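Student Work > Media Studies > Television > Project Reports

Search reports Enter a title or keyword Go

Cold Opens and Viewer Expectation in the Drama Series "Surnon"

Submitted by Chrysanthi Athanasiadis and Grigoris Sarantis
Supervisor: Hajnalka Deák
Jul 9, 2022
3 min read

1. Purpose

This report examines how the cold open, the short sequence placed before the title card, prepares viewers for the tone of an episode. The series "Surnon" was selected for its frequent shifts between mystery and family comedy. The study was limited to the 20 episodes of the first two seasons. 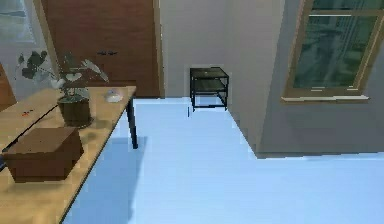

2. Method

Both authors watched each episode separately and assigned its cold open to one of three categories: threat, domestic or misleading. The last category was used where the opening suggested a genre that the episode then abandoned. Disagreements were settled in discussion with the supervisor. A total of 841 viewer comments from the Pirora message board were then read and matched to the episode under discussion.

3. Findings

Misleading openings drew the longest comments and the most divided ones. Viewers of "The Timmermans House" praised the opening but objected that its ghost story was dropped before the second act. Domestic openings received little comment, even in episodes that were otherwise well liked. 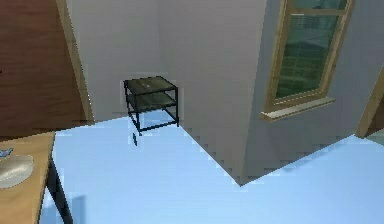
The character Anel appears in most of the threat openings, usually alone and without dialogue. Several viewers came to treat her presence as a warning. The writers appear to have relied on this habit in the second season finale, where she opens the episode and no danger follows.

4. Limitations

Message board users are not typical of the wider audience. Comments posted in May, when the series was repeated, could not always be separated from earlier ones.

5. Acknowledgments

The authors thank Kyung-hwa Ra for checking the episode categories and Panagiotis Karamanlidis for access to the department's viewing room.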